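How do I keep the felt on a hobby table from fading unevenly?

I covered an old door with carpet offcuts from Trorer in December and use it as a sorting table for estate sale finds. The window side has already gone lighter than the rest. It is a synthetic carpet, low pile, stuck down with contact cement. Is there a spray for this, or do I need to pull it up and start over?

loureiro_49

Sprays for fabric fading exist, but I have not had much luck with them on carpet. Put UV film on the window and turn the table end for end every 12 weeks or so. What has faded will stay faded.

If you do replace it, don't cement it again. Double-sided tape along the edges holds fine and you can lift it later.
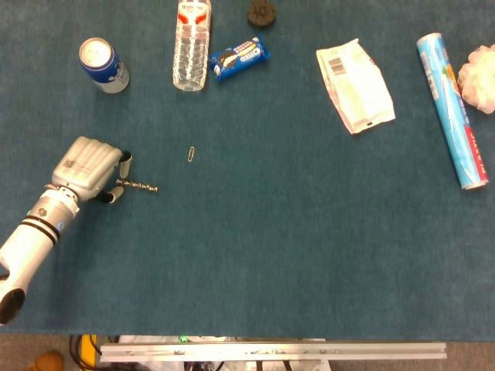

Color matters more than the brand of carpet. I had a light gray top first and it showed every coffee drip, and small silver parts got lost on it. A dark teal is much easier to work on, and a little metal chain laid on it stands out right away. Dark colors can fade too, so I would still do the film. I paid 49 dollars for a roll at Plitel and had plenty left over. Measure the glass before you go, the rolls come in two widths and they don't take back opened ones.

Urnholm Annie

contact cement will come off with a heat gun and a scraper but it takes all day. ask me how i know

plainbench

Just throw a sheet over it when you're not using it. Mine has been next to a south window for years.

tk255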